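We use cookies to keep you signed in. Accept | Settings

Gallum Bench Forum > Small Arms > Safe practice

Topic: Clearance rule for shared tables

mendetwood_6
Our draft rule: no loose items within 30 cm of the gripper while servo power is on. Task objects are exempt. Two people have asked me to drop it for printed arms. Opinions?

flux_and_rosin
Keep it. Hobby servos can jump at power-up if the first command doesn't match the joint position. My table during setup, servo power off:

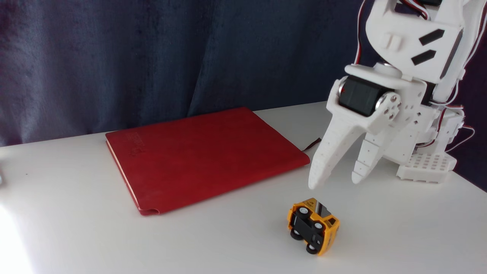

Printed arm, red notebook, toy vehicle as task object.

By your draft the toy stays and the notebook goes before power-on. The ribbon bookmark is what I'd worry about near the fingers.

Song_bench
Disagree on a fixed distance. Reach depends on the arm. Write it as full reach plus a margin, and list task objects by name on the run sheet.

mendetwood_6
Run sheets don't get read. A number does.

flux_and_rosin
Then do both - number on the table, list on the sheet. I'd add servo wiring: tie it back at every joint, with slack for full travel. Flollemmont has done that since January.

Song_bench
Fine with the wiring clause. Still against 30.

Last updated: August 31, 2021
Contact | © Gallum Bench Forum | Back to top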